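Zosetti Dining Table in Black Oak Finish: My Review After Eight Weeks
7/17/25
By Kwan-ho Yau

I bought this table in May, when my wife and I moved to a bigger apartment and the old table looked very small in the new room. I read many reviews before buying, and most of them were written in the first days, when the table is new and everybody is happy. So I waited eight weeks before writing mine. English is my third language, please excuse me if some sentences are stiff.

The model is the Zosetti with the fixed top, for six persons. There is also one with an extension leaf, which I did not try. I paid $600 with delivery to the door. Delivery to the room costs more, and if you live on an upper floor without an elevator I advise you to pay for it. The top comes in one piece and it is heavy. My brother-in-law and I had to rest on every landing.

Assembly took us one evening. The legs attach with bolts to metal plates under the top, and the plates were already mounted. The instructions have only drawings and no text, but the drawings are large and I made no mistakes, except that I put one leg with the inner side facing out and had to remove it again. The small wrench in the box is too short. You turn it a little, your knuckles meet the apron, you take it out, and you turn again. Use your own tool if you have one. One bolt was missing from my bag. I wrote to the shop and they sent me five, and I keep the other four in a drawer.

The table stands very firmly. This was my first worry, as our old one from Grillska moved like a boat when somebody was cutting bread. On the Zosetti my son writes his homework while I knead dough at the other end, and he does not complain. After two weeks I tightened the bolts once more, as the instructions say, and since then I have not touched them. The feet have no adjustment for an uneven floor. Our floor is quite flat, but in an older house I would expect to use a piece of felt under one leg.

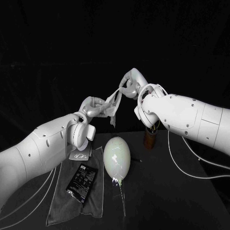 The color needs a longer comment, for I changed my mind about it two times. In the shop the black finish looked elegant, and the gray and natural ones looked a little cheap next to it. At home I learned how a dark top behaves. Whatever is white comes forward very strongly. You get the same effect with those glossy white arms over the dark tabletop, where even the little screw holes and the thin seams between the panels catch the eye. With our plates it is beautiful. A plain white bowl looks like it came from a restaurant. With flour, bread crumbs, and dust it is the same effect, and then I like it less. In the morning, when the sun comes from the side, I can see each place where somebody put a hand. I wipe this table more often than I ever wiped the old one, which was light brown and forgave us everything.

A dark table also makes a room darker. We have one window in the dining corner and a black wall unit behind the table, inherited from the previous tenant, and in the evening the edge of the table almost disappeared into it. I solved this with a lamp from Mok that hangs lower than the old one. If your room is already dark, please think about the natural finish. You can ask for a sample of each color, and you should look at it at home in the evening and not only in the daytime.

Now the surface itself. It is veneer with a matte lacquer. Water does not leave a mark if you dry it in a reasonable time. I left a wet glass overnight, by accident, and in the morning there was a pale ring, which went away by itself during the day. A hot pan I did not try and I will not try. Soy sauce came off easily. My son's ballpoint pen went through the paper and left a thin line that you can feel with a fingernail, and this one is permanent. The shop sells a repair marker, but the black of the marker is warmer than the black of the table, so you see a brown line in place of a pale one.

For cleaning I use a soft cloth, a little damp, and then a dry cloth. The spray that the shop recommended left stripes, and I stopped using it.

Before buying I compared it with the Arketti, which my sister has. The Arketti has rounded corners and a nicer edge, and its chairs match better. But it cost her $1454 with no chairs, and the legs stand so far inside that a person at the end has always one between the knees. On the Zosetti the legs are at the corners and everybody has space. The corners are quite sharp, though. If you have a small child who runs, please buy some protection, or look at the Arketti after all.

The smell was strong in the first days. We kept the window open and put nothing on it for the weekend. By the second week I could not smell it anymore, and my wife, who has a better nose, said the same some days after me.

I would buy it again, in the natural finish. I give it four stars. I take one away for the wrench, the missing bolt, and the sharp corners together. If somebody has found a marker which really matches the black, please write it in the comments, as my line is exactly at the place where guests sit.

Recent reviews
Mok hanging lamp, small and large size compared
Grillska folding chairs: one year on the balcony
Felt pads for chair legs, which ones stay on
Arketti sideboard, short review
Do you need a table protector?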